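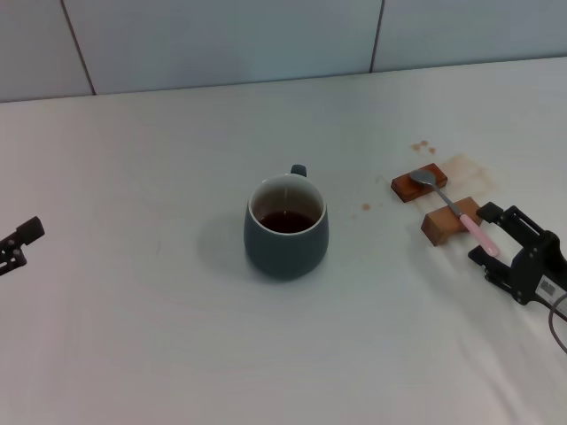
Last updated: March 18, 2024

I have been drinking coffee at other people's tables in Gresimville for years now, and I can say with some authority that the table always loses. So I was pretty pleased to hear that the Kisterley Street kitchen is going to stop fighting it and spend a Saturday-style open house (their words, although it runs on a weeknight) teaching the rest of us how to get brown stains off white tabletops. Count me in!

The Kisterley, if you haven't been, is the shared kitchen and craft room behind the old Bultine paint store. You can rent a shelf there, bake there, fix a chair there, or do what I mostly do, which is sit with a hot drink and talk to whoever is trying to work. The tables are white. Every single one! They went in last July, and they looked wonderful for maybe a week. Then came the tea drinkers, and the coffee drinkers, and the people who stir and put the spoon straight down on the table (me, I'm people).

Jolanta Urbańczyk runs the place, and she has been collecting stain remedies from the regulars all winter. She told me she started with a notebook by the sink and asked everyone to write down what their mother used. The notebook filled up. Baking soda shows up again and again, and so does toothpaste, and one page just says "tablecloth" in very large letters, underlined twice.

"I don't mind a stain if somebody had a nice time making it," she said when I stopped by. "I mind it when they leave it until morning."

That's pretty much the lesson, as far as I can tell. Wipe the drips while they're still drips. If you miss your chance, mix baking soda with just enough water to make a paste, spread it on the mark, wait, and wipe it off with a damp cloth. Jolanta does a small corner first, and she won't have the scratchy green pads anywhere near her tables. She has tried lemon juice too, and she wasn't impressed, although she says her sister swears by it.

The other half of the evening is about spoons, and I'm more excited about this than a grown adult should be. The Kisterley has a box of little wooden blocks left over from a shelving job, and the regulars have gotten into the habit of using them as spoon rests. You take two, set them a little way apart next to your mug, and lay the spoon across so the bowl end is up off the table. It's about as simple as it gets. A saucer does the same job, sure, but the saucers have been disappearing since the fall and the blocks have not. I like the reddish-brown ones against a dark gray mug, and I'll admit I have moved seats to get that combination.

Do they work? Sort of! A very full spoon will still drip on its way over from the mug, and you can end up with a blotch beside the block and a few little spots farther off. I've made that exact mess plenty of times. But one drop is easier to deal with than the tan puddle you get under a spoon that's been lying there through a long conversation.

Anybody who comes can sand and oil a pair of blocks to take home. There's room for up to 7 people at the sanding bench at a time, so you may have to wait your turn, and there will be tea and coffee while you do (you see the problem here). Bring an old cloth and a mug if you have a favorite. Wear something you don't love, because the oil gets on sleeves.

Money stuff, quickly. The evening is free, but there's a jar by the door. The kitchen is trying to raise $2,000 to refinish the two worst tables, the ones nearest the kettle, and it had $1,842 as of this morning. Bošković Bakery is sending over poppy seed rolls and giving whatever they sell to the jar, so I'd guess the gap closes before the rolls run out. They do the kind with the orange peel in it. Get there early if you want one of those, I mean it.

Doors open at six. Come in through the side entrance by the bike rack, as the front one still sticks when it rains. If you've got a remedy that isn't in the notebook yet, Jolanta wants it written down with your name next to it, and she'd like to try it out on a real stain that night. I've offered to supply the stain.

1,010 shares | 7 comments

Recent items
Bošković Bakery adds a second batch of rye
Bultine paint store sign is coming down after all
Where to get a chair re-caned in Gresimville
Kisterley shelf rentals: what's open for spring
My kettle whistles flat, and other repair bench stories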